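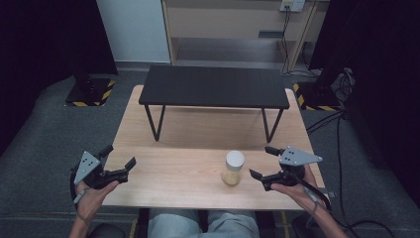

**How many pairs of hand-held grippers should we put in the first budget?**

Raghda Smadi

We plan one recording table in Utville and have 979 pounds for grippers. One pair costs 410. Is it wise to buy two pairs at once?

**McIver**

Buy two pairs, 820 in total, and keep the remaining 159 for cables and spare fingers. With one pair only, your table stands still when something breaks – our last repair took seven weeks. Ask also if the price includes the tracking plates.

**Kesto**

We bought one and it was fine.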